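Pustomby Peel-and-Stick Brick, Slate Blue

Sold by the roll, and by the half roll if you ask Trudy Merrick nicely.

Brick has a lot going for it, apart from the weight, the dust and the bricklayer. Our Slate Blue is wallpaper. It has the colour of a wet roof and thin white grout lines that never need scrubbing with a toothbrush, and it goes up in an afternoon with a sharp blade and a tolerant friend.

**What you get**

- One roll, 6 metres long
- Self-adhesive backing with a cutting grid printed on it
- A felt squeegee, which you will lose
- Product code 326, if you're reordering by phone

**Where it works**

Laundry nooks, the back of a bookcase, a rental kitchen where the landlord's idea of colour is "magnolia, but tired". It likes a smooth, clean, fully cured surface. It doesn't like fresh paint, textured plaster or the bit behind the kettle.

**Hanging it**

Start at the middle of the back wall and work out to the corners. Draw a plumb line first. Brick courses are merciless about this, and a lean you'd never spot in a floral will greet you every morning for years. Peel a hand's width of backing at a time. At an inside corner, cut the sheet and begin again on the next wall with the grout lines matched up; folding it around in one go looks fine until the glue remembers it was flat. A metal trim over the join hides a multitude of sins, and we stock the Erkus one in silver.

Small enclosures are the best place to learn. Three short walls will teach you most of what you need, and the offcuts line a drawer.
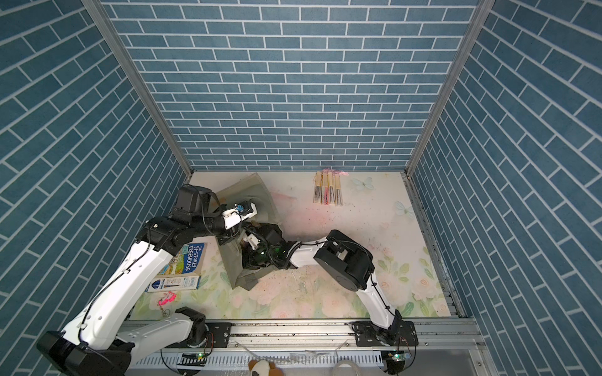

As for what goes on the floor, Trudy holds that blue brick wants something pale and flowery underneath, roses for preference. The Cáceres side of the business favours plain grey and has been told so. Either will show crumbs.

**Care**

Damp cloth, mild soap. Skip the Zemo spray and anything else with a lemon on the label, as it dulls the grout lines.

**Returns**

Unopened rolls only, within 2 months. Cut rolls are yours, along with whatever you've learned.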